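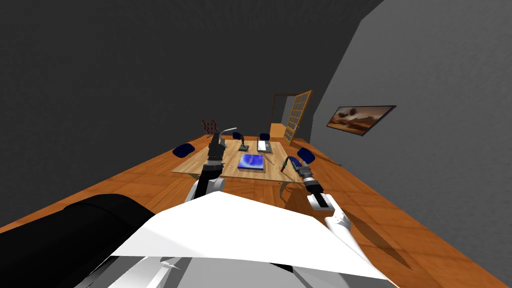

Table and four chairs, door open.

April
By Berenice Bañuelos

Is Trekano breaking up?
No. Dindo Evangelista has left to make a solo record, as bassists do. The other two are carrying on and say they're fine, twice per interview.

Are the tour dates still happening?
All but Tuesday's at the Sellon, which holds 400 and had sold 154.

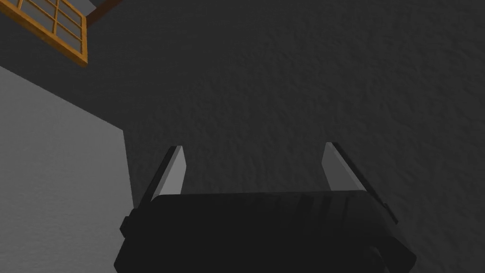 Who's playing bass now?
Ilse Van Loon, formerly of Gurus. She learned the set in two days and has asked for fewer songs about trains.

Can I get a refund?
Yes, where you bought the ticket. Please stop writing to the drummer.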